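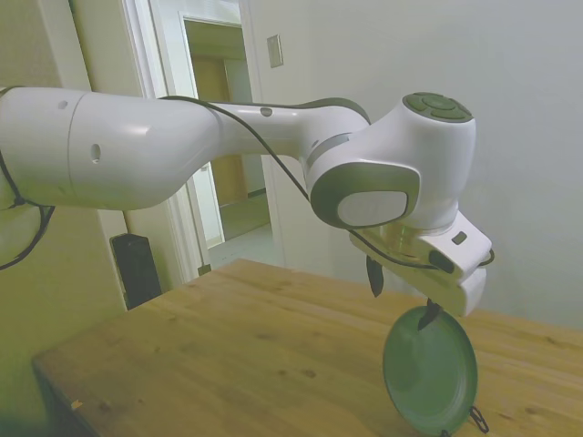
Finally, a reader in Mutiso wrote to us within minutes of the announcement, adding that small exporters there had waited 11 years to hear that Udham was a safe place to send goods on credit.

The wait is over. Finilar has raised its country rating for Udham by two notches, the first upgrade in 11 years and a bigger one than most people in the trade had dared to hope for. The new rating took effect on November 2, 2019, and applies to all short-term export credit.

It's terrific news for a small economy that has worked hard for it. Udham closed October with foreign reserves of 774 million dollars, the highest level on record, and inflation has stayed low even with the fuel subsidy gone. Tourism had a strong season, and the container port at Mutiso is busy enough that shipping lines are asking for later gate hours (they've been asking since spring, to be fair, but now the port authority is listening!).

The Finilar report also has kind words for the new customs law. Importers used to file the same papers with two ministries and wait for both stamps. Now one filing does it, and traders say goods leave the yard much sooner. You can hear the relief when you talk to them.

Politics gets a calmer write-up than last time too. The governing coalition is still short of a majority and needs opposition votes for the budget, but both sides backed the debt ceiling in October and the spending bill looks set to pass with only small changes. 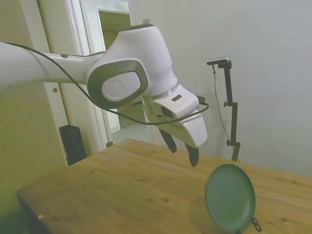
What still needs work

Finilar doesn't skip over the weak spots. Fish and fruit make up 70 percent of what Udham sells abroad, so one bad harvest would be felt right across the islands. The report asks for faster progress on roads in the north, where growers still lose produce on the way to the port, and for clearer rules on land titles. Courts are slow, and a lender trying to collect on an unpaid invoice can be in for a long stay.

Banks are in good shape overall. Bad loans have come down, although the report would like to see the two smallest banks hold more capital.

What changes for exporters

Trade insurer Privgate said it will bring its Udham premiums into line with the new rating for policies signed from now on. Existing policies run on at the old price until renewal. Privgate is also reopening cover for sales to public buyers, which it had suspended, and that could be a real boost for firms bidding on the Mutiso water project.

Finilar will look at the rating again after the budget vote.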